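Foro técnico del consorcio Tronlow
Sección: Adquisición de demostraciones en simulación
Tema: Criterios de admisión para la tarea «abrir armario de dos puertas»

hiba_azar (coordinación de datos)

Estimados colegas:

Se abre este hilo con objeto de fijar los criterios de admisión de las demostraciones teleoperadas en el entorno simulado Zodano, tarea de apertura de armario. La tanda entregada en agosto consta de 47 episodios. La revisión preliminar ha puesto de manifiesto discrepancias entre revisores que conviene resolver antes de autorizar la siguiente.

Las cuestiones que se someten a consideración son las siguientes:

- si el episodio debe comenzar en una postura inicial fija o puede admitirse cierta variación;
- si deben conservarse los intentos en los que la pinza se aproxima al mueble y se retira sin agarrar;
- qué tratamiento corresponde a los fotogramas de la cámara de muñeca en los que el tirador apenas se distingue.

Como referencia para la primera cuestión se adjunta una vista general.

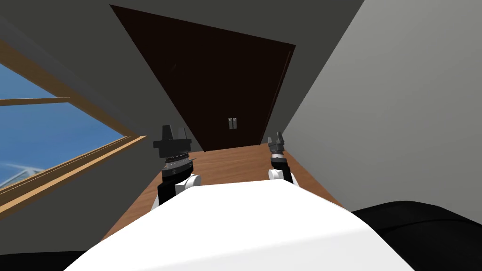
Última modificación de esta página: septiembre de 2018

Las dos pinzas están vacías y ninguna toca el mueble; los tiradores quedan muy abajo, uno junto al otro. A juicio de esta coordinación, una configuración de este tipo es válida como punto de partida, siempre que el registro de articulaciones quede sincronizado desde el primer instante. Se ruega a los revisores que se pronuncien de manera razonada.

Atentamente,
Hiba Azar

issa.harb (revisión)

Estimada Hiba:

Manifiesto mi conformidad con la validez de la postura, pero no con que se convierta en obligatoria. Si todos los episodios parten de la misma configuración, el modelo aprenderá una única trayectoria de aproximación, y cualquier desplazamiento de la base lo dejará sin referencia. En el proyecto Plulemport se cometió ese error y hubo que repetir la recogida completa.

Propongo, por tanto, que la base se coloque al azar dentro de una zona delimitada frente al mueble y que los brazos partan de una de 7 posturas predefinidas. El coste para el operador es mínimo.

Señalo además un aspecto que no figura en la convocatoria: con los tiradores tan próximos entre sí, la asignación de cada mano a su puerta debe quedar anotada. He revisado episodios en los que el operador empezó con un brazo y terminó con el otro sin que la etiqueta reflejara el cambio.

Issa Harb

desta_moges (teleoperación)

Con el debido respeto, discrepo de lo que se afirma sobre el coste. El operador necesita reajustar su propia posición cada vez que cambia la postura inicial, y ello se aprecia en los primeros segundos de cada registro: movimientos de tanteo, correcciones innecesarias, pausas. Esos segundos también se entregan al modelo.

Apoyo que varíe la base. No apoyo que varíen ambas cosas a la vez, al menos mientras el equipo de teleoperación siga compuesto por 2 personas por turno.

En cuanto a la anotación de la mano, de acuerdo. Solicito que se incorpore como campo desplegable y no como texto libre.

Desta Moges

z_hadgu (aprendizaje)

Estimados colegas:

Me limito a la tercera cuestión, que es la que afecta directamente al entrenamiento. El filtro automático Falcão descarta en este momento los fotogramas de muñeca en los que el detector no localiza el tirador con suficiente confianza. El resultado es que se elimina gran parte de la fase de aproximación, precisamente aquella en la que el modelo debe aprender a orientar la mano.

Adjunto una muestra para la discusión.

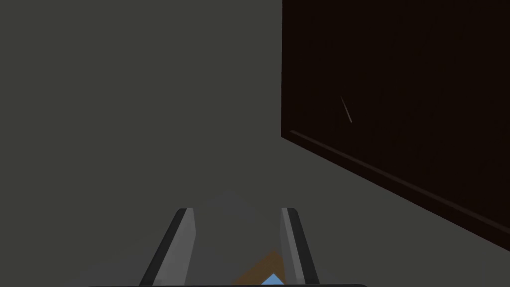
El criterio de Falcão se diseñó para tareas de mesa, con objetos centrados y a corta distancia, y su traslado a mobiliario no se ha validado nunca. En una vista tan oblicua, lo único que resalta sobre el panel marrón oscuro es un trazo corto y claro, que podría ser el tirador visto de canto o un simple brillo, y el panel entero queda arriba y a la derecha de los dedos. Un detector de tiradores no tiene por qué acertar ahí. Tampoco se le debería exigir, a mi entender, dado que la tarea del fotograma es otra: indicar dónde se halla la superficie con respecto a la pinza.

Solicito formalmente que el filtro se desactive en la fase de aproximación y que se mantenga en la de agarre.

Zinash Hadgu

issa.harb (revisión)

No comparto la conclusión. Si el propio anotador humano no puede afirmar que aquello sea un tirador, la etiqueta «tirador visible» pasa a depender del criterio de cada cual. En la tanda de agosto dos revisores marcaron los mismos fotogramas de forma opuesta. Prefiero perder datos a introducir etiquetas que no se pueden defender.

z_hadgu (aprendizaje)

Issa, la objeción es atendible, pero se refiere a la etiqueta y mi petición se refiere al fotograma. Puede conservarse la imagen con la etiqueta «indeterminado». La política de control no consume ese campo; lo consume únicamente el detector auxiliar, que puede omitir los casos indeterminados durante su entrenamiento.

desta_moges (teleoperación)

Consulto si «indeterminado» existe ya en la herramienta de anotación. En la versión que tenemos instalada solo aparecen «sí» y «no».

impi_partanen (herramientas)

Estimado Desta:

No existe en la versión actual. Puede añadirse sin modificar el formato de exportación, puesto que el campo se almacena como entero. Los episodios ya anotados conservarían su valor y habría que revisarlos a mano si se desea aplicar el nuevo criterio con carácter retroactivo. El desplegable para la mano asignada se incluiría en la misma actualización.

Advierto, no obstante, que desactivar Falcão por fases requiere que la frontera entre aproximación y agarre esté marcada en el registro. Hoy esa marca la introduce el operador con el pedal, y en más de 50 registros de tareas anteriores falta por completo.

Impi Partanen

desta_moges (teleoperación)

Falta porque el pedal no respondía en el puesto del fondo, incidencia que se comunicó en su momento. Ruego que conste. Entiendo que la frontera podría calcularse a partir de la apertura de la pinza, sin intervención del operador.

impi_partanen (herramientas)

Consta. El cálculo a partir de la apertura es viable, aunque resulta poco fiable cuando el operador abre y cierra los dedos en vacío durante el trayecto. Emplearía como señal el primer contacto que notifica el simulador y dejaría el pedal como comprobación.

hiba_azar (coordinación de datos)

Estimados colegas:

Vistas las aportaciones, esta coordinación adopta con carácter provisional las siguientes disposiciones:

- La posición de la base variará dentro de una zona delimitada. La postura de los brazos se mantendrá fija en la próxima tanda y la propuesta de Issa se volverá a examinar después.
- La mano asignada a cada puerta se anotará mediante campo desplegable.
- Se añade el valor «indeterminado» a la visibilidad del tirador.
- El filtro Falcão se suspende en la fase de aproximación. La frontera entre fases se fijará por el primer contacto notificado por el simulador.

Queda pendiente la segunda cuestión, relativa a los intentos sin agarre, sobre la que no se ha recibido ninguna aportación.

Hiba Azar

issa.harb (revisión)

Acato lo dispuesto y dejo constancia de mi desacuerdo con el tercer punto. Solicito que se publique el porcentaje de «indeterminado» por revisor al cierre de la tanda.

Sobre los intentos sin agarre: a favor de conservarlos, en carpeta separada y fuera del entrenamiento hasta que se decida su uso.

z_hadgu (aprendizaje)

Conforme con la carpeta separada. En contra de excluirlos sin haber realizado antes una comparación. Presentaré una propuesta de ensayo en un tema aparte.

Temas relacionados
Sincronización entre cámara de muñeca y registro de articulaciones
Zodano: variación de la iluminación en interiores
Plulemport: acta de cierre de la recogida
Incidencias con el pedal en los puestos de teleoperación
Falcão: umbrales de confianza para tareas de mesa
Nomenclatura de carpetas para episodios no admitidos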